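3.2 Shared chanting and reported calm

Participants at the Clernby evenings sat through 20 minutes of breathwork and then chanted together until the leader stopped, or until the harmonium did. Of the 372 people who signed in, 362 returned a form. The other ten we like to think were very calm indeed.

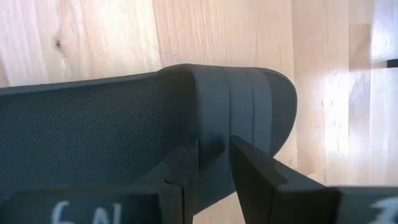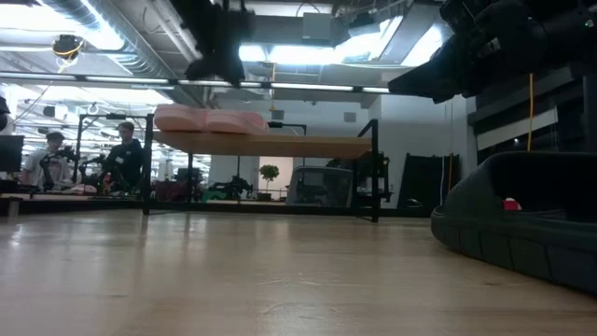
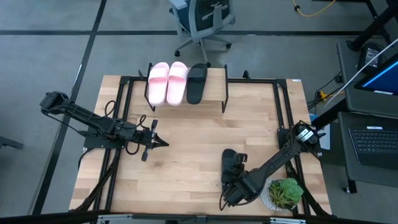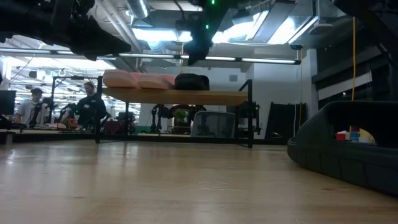
Figure 2. Pale wooden surfaces.

Hagos Abdella objects that a form filled in beside one's teacher measures politeness as much as peace, and that silence should have been tried first. We accept the point - our two silent evenings at Sasberg, held in May, drew mostly people who had misread the poster.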